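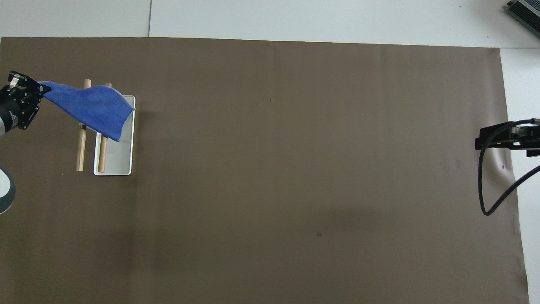

Is Hedvika Oravec still with her drummer?
Posted by Bethel Habte

I saw Hedvika Oravec sing at the Skondincombe winter festival in August and she dedicated a song to "my favourite bloke behind the kit". Is that Lencho? I thought they split up after the Menadard album. One fan page has her as single and another says she's married with a kid. She's 40, if that helps.

Bereket Sisay
Yes, still together as far as anyone knows. Lencho joined her band when he was 27 and they went public 3 years later. The split rumour started when he missed the Ornance tour, but he'd had shoulder surgery and a fill-in played all 22 dates. She said so on breakfast radio. They've never announced a wedding, so I'd ignore the page that says married. The child in the album booklet is her niece.

Naima Ashour
pretty sure they broke up, he's not on her socials anymore

Bontu Asfaw
He deleted his own account, so the old tags went with it. He was definitely drumming at Skondincombe, I was up near the front on his side. Can't help with the married part. She doesn't wear a ring on stage but plenty of guitarists don't.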